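Palerside Publishes Setup and Care Procedure for Ondell Disassembly Cell

Palerside has released the setup and maintenance procedure for Ondell, its robot cell for taking apart retired desktop computers and workstations. The document runs to 89 pages and replaces the commissioning notes issued in October. It applies to all cells with controller software from version 6 onward.

Table and fixture

The tower is laid on its side on the slatted table, side cover off, board facing up. The gray parts fixture goes to the left of it. Operators check each holder for play at the start of a shift and re-teach the long slotted holder for memory modules whenever the fixture has been moved.

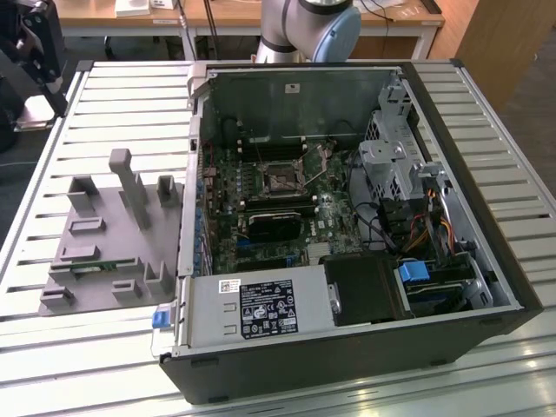 Gripper and wrist camera

Processor handling has the tightest tolerances in the procedure. The fingers must close parallel and keep the package level over the board. Finger bolts are checked for torque every 307 cycles. Thermal paste residue is wiped from the finger faces at the same interval, and the wrist camera is recalibrated after any finger change.

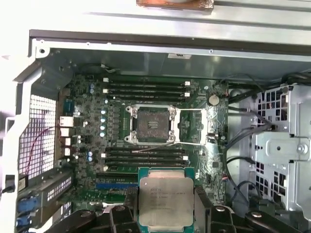

Spare parts and availability

Replacement fingers and fixture holders are supplied by Hinrichs. Flikura handles field repair of the gripper and wrist wiring. A full finger change, including recalibration, is scheduled at 30 minutes. The procedure is available to current Ondell operators through the Palerside service desk.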